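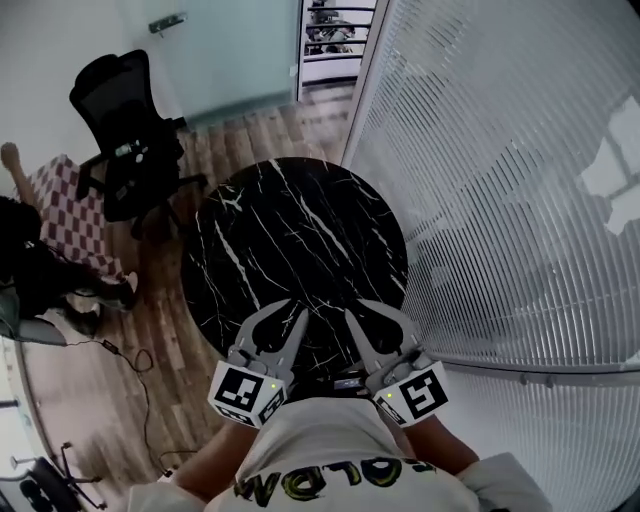 Rivau Baskets — fiche du jeu de données

Annonces de revente de baskets, relevées sur la boutique en ligne Lonport et mises en forme par Hateck.

Contenu
annonces.csv : 1 410 lignes, une par paire mise en vente
ventes.csv : 1 317 lignes, uniquement les paires vendues
modeles.csv : 50 modèles, avec coloris et année de sortie

Champs principaux
id_annonce, modele, pointure (EU), etat, prix_demande, prix_final, boite_origine (oui/non)

Le champ etat prend 4 valeurs : neuf, très bon, bon, usé. Il est déclaré par le vendeur et n'a pas été vérifié.

Limites connues
Les demi-pointures sont arrondies dans les annonces antérieures à janvier. Les frais de port ne figurent pas dans prix_final — à ajouter soi-même pour comparer avec le prix boutique. Quelques coloris ont deux orthographes.

Licence
Usage non commercial, avec mention de la source.

Maintenance : Arnaud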